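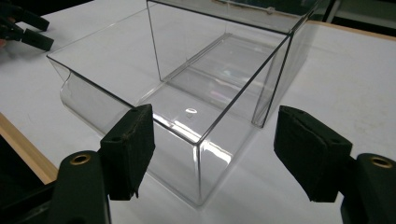 Work on the handling rules moved from drafting to trial use in this reporting period. The draft you received in November had 2 parts, one on who may start a run and one on how the work surface is to be set up, and it was the second part that needed the most rewriting. The main gap was transparent items. A clear plastic bin on a white tabletop shows little more than its rims and a few reflections, and the old wording only asked that the item be "plainly visible" before the fingers close. Lurdes Mendes and Hazem Samir each read that differently. The new wording names the parts an operator must be able to pick out, which for open bins are the near corner and the top rim on both sides.

Rule 4 now covers finger pads. Pads with a torn or lifting cover are to be logged at the start of a shift and changed before any run that counts toward the acceptance record. Asden objected to the cost of this at first and has since agreed, provided that practice runs are exempt. We accepted the exemption.

Shared tables took longer than planned. Where two grippers work over one surface, the rules now say which one has the right of way and that the other stays back until the first is clear. Iman Zaki wrote this section and tried it with the operators at Flasetti. They asked for shorter sentences and a one-page version for the wall. Both are done.

The acceptance record stands at 2000 runs under the new rules, against a target of 3000. The shortfall comes from the weeks lost while the Brivix logging forms were changed – the old forms had no field for pad condition, and runs logged on them could not be used. Deok-su Geum has checked the new forms and they are in use at both sites.

Still open:

Wording on hands inside the work area. Kabbaj wants a fixed distance. Our operators want a stop-first rule. We lean toward the second and will send a text for comment.

Training records. These are kept on paper at Asden and should be moved over.

Spending is within the approved amount and no change to the budget is requested. We do ask that the date for the final rules be kept as it is, with the remaining runs reported separately.

Siiri Ikonen
28/03/2018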